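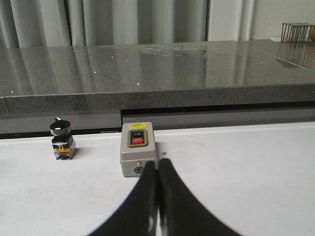 The button that was never pressed twice

Ask Prasanna Barua what her robot has learned and she will tell you, with some patience, that it has learned to press a button. Ask how she knows and the conversation gets longer.

Her group at Tudgate works on a method called Plovance, in which a robot arm is shown a task by a human operator and then left to copy it. The arm sees mostly through a camera at its own wrist. The claim, set out in a paper posted in April, is that 44 demonstrations are enough for the arm to find a control box on a table, choose between ON and OFF and press the right one. Older methods, the paper says, wanted 200.

That is a big saving if it holds up. Showing a robot how to do things is slow, dull work, and anyone who can cut the bill will be listened to. I would like to listen too, but I have read a lot of these papers.

My first worry is the box. A push-button station with a green surround, a black button above and a red one below is about as kind a target as a camera could ask for. The two buttons differ in colour, in position and in what is written on them. When the arm goes for the red one, has it understood OFF, or has it gone for red? Or simply for the lower of the two? The paper talks of the robot "reading the panel". Nothing in its results requires any reading.

Barua concedes this faster than I expected. "We should have used a different verb," she says. Her colleague Sunil Majumder is less willing to give ground. He points out that the box was moved between trials and that other switches were put on the table as distractions, a black rotary selector among them. The arm was not fooled by those. Fair enough — but a knob on a stubby black body doesn't look much like a grey box, and I'm not sure who would be fooled.

My second worry is the scoring. A press counted as a success if the fingers touched the correct button. Whether they pushed it hard enough to work anything was not recorded, as the box was wired to nothing. Over 36 test trials the arm managed a success rate of up to 90 per cent, a phrase that belongs in a broadband advert. The figure comes from the best of 2 training runs. The other run is in an appendix, and it is a good deal worse.

Munshi, the rival method used for comparison, was run once, with its standard settings. Its authors might fairly ask for another go.

None of this makes the work bad. The wrist view is a hard one to learn from, with the gripper's own fingers getting in front of the very thing they are reaching for, and the chapter on how Plovance copes with that is careful and worth anyone's time. I only wish it had been the headline.

Bravon, which makes factory switchgear, has agreed to lend the group a set of panels with buttons all of one colour, told apart by their labels alone. Majumder expects the arm to cope. Barua would not give me a number.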